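Home | Course plan | Handouts | Reading list | Contact
Search this site Go
Last updated: 27 Oct 2019

Light and Shade for Interiors
Handout 3: Shadows on pale surfaces

These notes go with the third lecture. Please read them before the drawing session, and bring a soft pencil, a hard pencil and two sheets of plain paper. The room in the Koubek building is on the second floor.

1. Where we stopped last time

We ended with the difference between a source of light and a lit surface. A window is usually treated as a source, although most of what enters through it has already been reflected by the sky, the street or the house opposite. In the Grurkbridge reading room, which many of you visited in June, the strongest light in the afternoon comes from the pale wall across the yard. If you draw only the sun in your plan, you will put the desks in the wrong place.

2. Two parts of a shadow

When a small lamp shines past an object, some points on the wall receive no direct light from it. This dark part is called the umbra. Other points can see a part of the lamp but not all of it, and they form the penumbra, the half-shadow. If the lamp were a true point, there would be no penumbra and every shadow would have an edge like cut paper. Real lamps have a size, so real shadows have a soft border.

The width of the soft border depends on three things: the size of the source, the distance from the source to the object, and the distance from the object to the surface. A simple rule for the notebook:

width of border = size of source x (object to surface) / (source to object)

Suppose a round lamp is 13 cm wide. The object hangs 45 cm from the wall, and the lamp is 90 cm from the object. The border is then 6.5 cm wide. Move the object to half that distance from the wall, keep the lamp 90 cm from it, and the border is half as wide. Please check this with your own lamp at home and write down where your result differs.

3. Matte and shiny

A matte surface sends light back in many directions, and for this reason it looks nearly the same from every seat in the room. A shiny one sends most of it back in one direction. Shadows are easier to study on matte white, where the tone changes slowly and the eye is not pulled away by reflections.

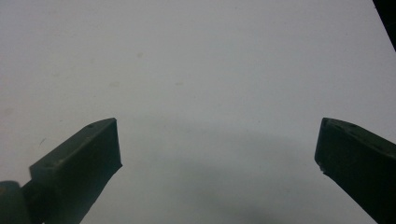 Fig. 2. Soft shadow on a matte white surface, lighter towards the top.

Students often draw a shadow of this kind with an outline and then fill it in. I ask you not to do it. Begin with the darkest place, press lightly, and let the tone run out until you can no longer say where it ends. Libor Kuruc, who taught this course before me, used to cover the line with his thumb and ask if the shadow was still there.

4. The colour of white

White paint is seldom neutral. Daylight from the north makes it bluish, and a floor of red tiles makes the lower part of the wall warm. In the Zumow flats the architect chose one white for all the rooms, and the tenants complained that the kitchen had been painted a different colour. It was the same tin. The kitchen looked on to trees.

For this reason paint samples should be seen in the room itself, upright, and at more than one hour of the day. A sample lying on a table receives light from the ceiling - a wall does not receive it in the same way.

5. Exercise for next week

Choose one pale wall where you live. Draw it in the morning and again after dark with one lamp, from the same chair. Do not draw the furniture. Under each drawing write the source, its distance and the direction.

Reading: M. Jireš, Notes from Mirnden, chapter 2. The copy in the library may not leave the building.

Questions about the formula can be brought to my office hour, or left in the box by the door.

Miroslava Jireš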